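Skiroscombe in December. Cold, wet, cheap. Rowing camps love it. 2230 meters of flat water, a boathouse, soup.
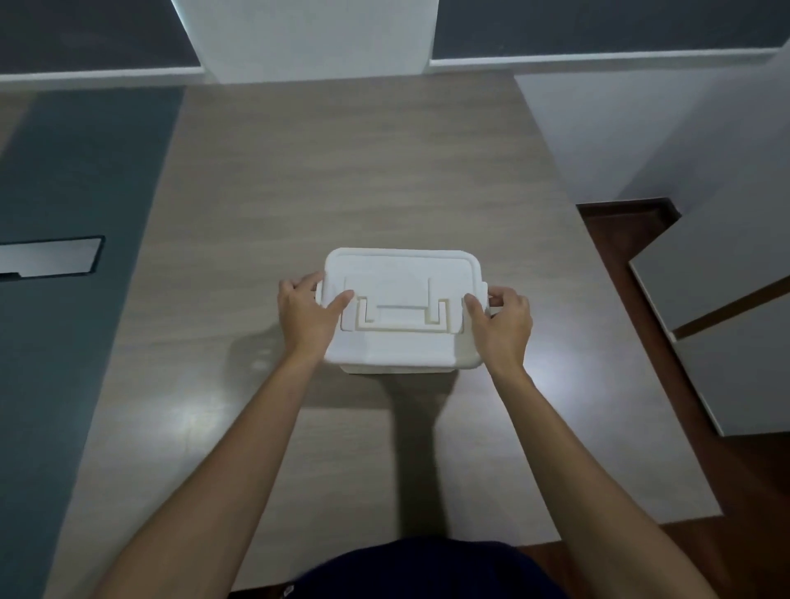
Crews come for a week, mostly juniors. Two sessions a day, then teh hill run. Beds at Edirness, 600 yards off.
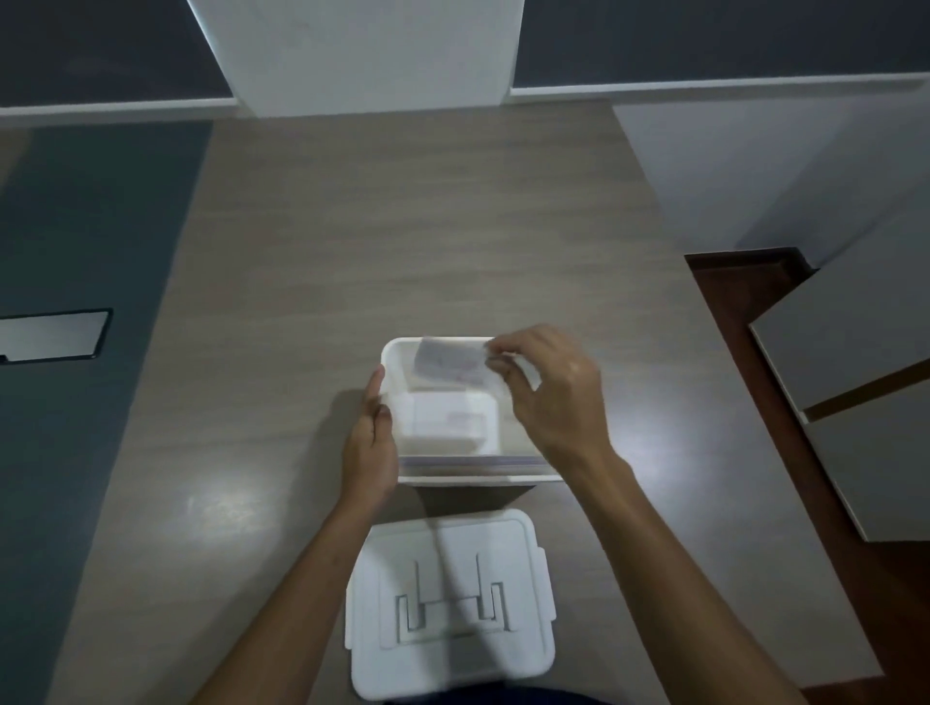
Pramila Gautam would skip the hill run, legs were gone by Tuesday. Fair. Coaches wont budge.

Book early, eights go first. Bring dry socks.
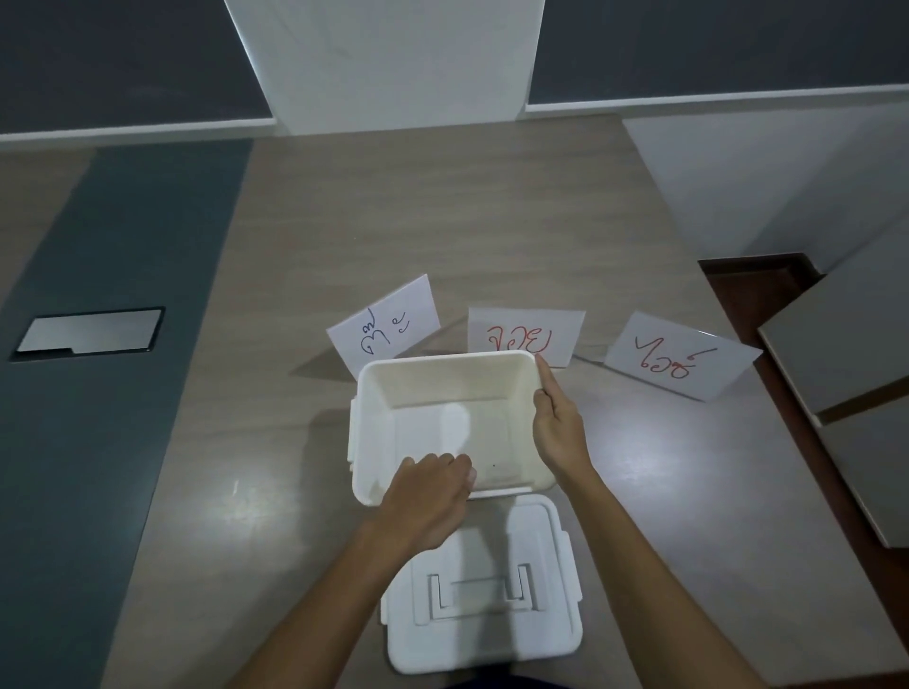 White box, lid off, nothing in it.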